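Print this message | E-mail this message to a friend

Re: [home-automation] Can they do the dishes yet? 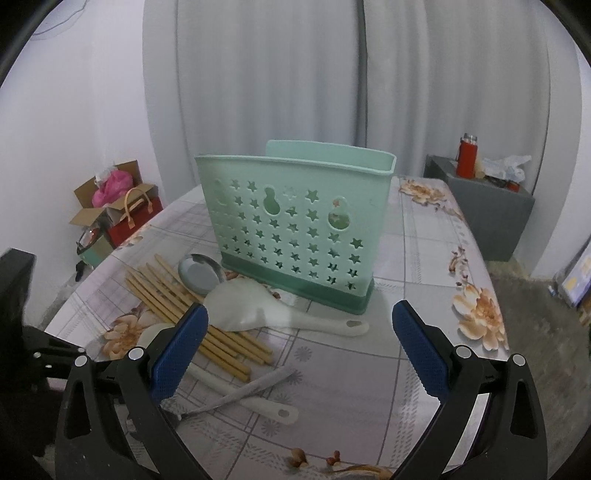

Dronell asked on this list whether any machine can be trusted with ordinary kitchen chores. I have spent most of the summer on one small part of that, putting cutlery and utensils away after the wash, and my answer is still no for most homes. Picking up one spoon on a bare bench is solved well enough. A pile is another matter. With bamboo chopsticks lying under a big plastic serving spoon, the gripper has to decide what is on top before it closes, and a patterned tablecloth makes the edges harder to find. A shiny ladle bowl gives the depth sensor trouble as well.

Rui Cordeiro wrote:

> The Vundance people told me their arm would clear a drying
> rack by itself. I saw it do mugs and that was all. My view is
> that we should stop asking about whole chores and ask which
> step fails. Has anyone got numbers for utensils?

Rui, yes. We logged 534 attempts at the bench in Stadden, one utensil per attempt, from the pile into an upright holder. The arm got 88 of them wrong. Most of the misses were at the holder end. A long handle held near the middle swings as it comes over the rim, and if the holder is light it gets knocked sideways. Chopsticks were the worst by a good margin. The software treats two lying together as one object, then drops one on the way.

Speed is the other problem. The arm averages 35 seconds per piece. My daughter does the whole lot in less time than that and complains throughout.

Rozīte posted last week that shop-floor bin picking is years ahead, and I agree, but there the parts are all the same and someone has set the lighting. I would like to see that system given a kitchen drawer.

I'm happy to send the log to anyone who wants it. It's a plain spreadsheet and the columns are labelled, except for the last two, which are mine and can be ignored.

Filed under: Mailing list archive > Robots at home > Chores

Last updated: February 6, 2019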